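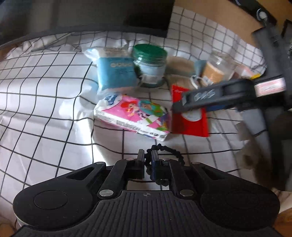

Cama com lençol branco quadriculado, frascos e pacotes.

Perguntas frequentes — Oficina de Colares e Fios Bakke

Restauramos, reenfiamos e encurtamos colares desde que a Idun Eklund rebentou o da sogra num batizado. As perguntas que se seguem chegam-nos todas as semanas, algumas em tom de acusação.

O meu colar rebentou. Tenho de trazer todas as contas?
Convém. Procure debaixo do sofá, no saco do aspirador e, se tiver gato, use a imaginação. Traga tudo num frasco com tampa. Envelopes de papel abrem-se no autocarro, sempre.

E se faltarem contas?
Até 2 contas em falta, conseguimos quase sempre disfarçar junto ao fecho. Para mais do que isso, vamos à gaveta Jostbridge, onde o Torbjørn Björklund guarda sobras por tamanho e por um critério de cor que só ele entende. Se não houver igual, telefonamos antes de inventar.

Quanto tempo demora?
Um reenfiamento simples, 15 dias. Em maio, por causa das comunhões e dos casamentos, conte com mais e não nos ligue na véspera.

Fazem nós entre as contas?
Fazemos, e cobramos por isso. Com nós, se o fio partir, perde uma conta. Sem nós, perde a tarde. Em contas de vidro muito pequenas não recomendamos: o nó fica maior do que a conta e o colar parece um terço de bonecas.

Que fio usam?
Seda para pérolas, nylon para vidro e pedra leve, cabo de aço revestido para tudo o que pesa. Fio de pesca, não. Sabemos que o seu cunhado usa e que nunca partiu. Voltamos a falar no próximo verão.

Posso tomar banho com o colar?
Pode. O colar é seu. A seda encolhe, estica e acaba por apodrecer, por esta ordem, e nós cá estaremos.

Qual é o comprimento máximo?
O mais comprido que fizemos levou 1069 contas e dava três voltas à dona. Acima de 72 centímetros o preço passa a ser por orçamento.

Avaliam peças antigas?
Não. Dizemos se é vidro, plástico ou pedra, quando temos a certeza. Quanto vale, pergunte a um avaliador, de preferência a um que não lho queira comprar.

Trabalham ao sábado?
Sábado só de manhã e só para entregas. Quem vier «só fazer uma perguntinha» será remetido para esta página.

Perdi o talão. E agora?
Descreva-nos o colar. «É azul» não chega. Cor, fecho e comprimento aproximado costumam bastar — e o nome com que o deixou, que nem sempre é o seu.

Enviam por correio?
Sim, em caixa rígida, registado. Os portes são por conta do cliente e são indicados no orçamento.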